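June 15, 2020
By Suryani Rahman, Nasution School of Household Studies

This site uses cookies. Accept | Settings

Unit 4: Folding and Sorting Garments

Students will learn to prepare clean clothing for drawer storage. A bed is an acceptable work surface when no table is available.

1. Laying Out

Place one garment at a time nearest to you and set the others farther back. Jeans are laid flat with the back side up, so that the pockets and any worn areas can be inspected before folding. Record frayed fabric on the mending sheet.
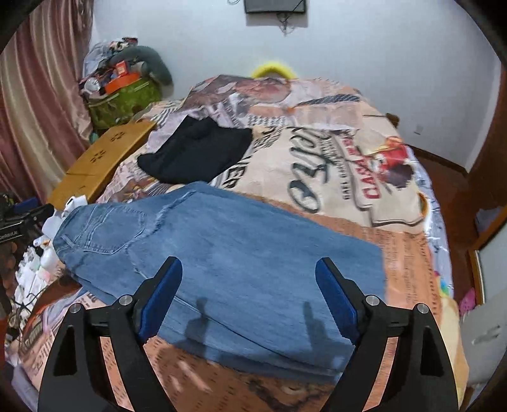 2. Folding Denim

Smooth the creases outward by hand. Bring the hem to the waistband, then fold in thirds. Knitwear is folded separately and is never hung.

Reading: Maurya, Care of Clothing, p. 461.

Contact: Room 400, Altau Hall | © Nasution School of Household Studies | Back to top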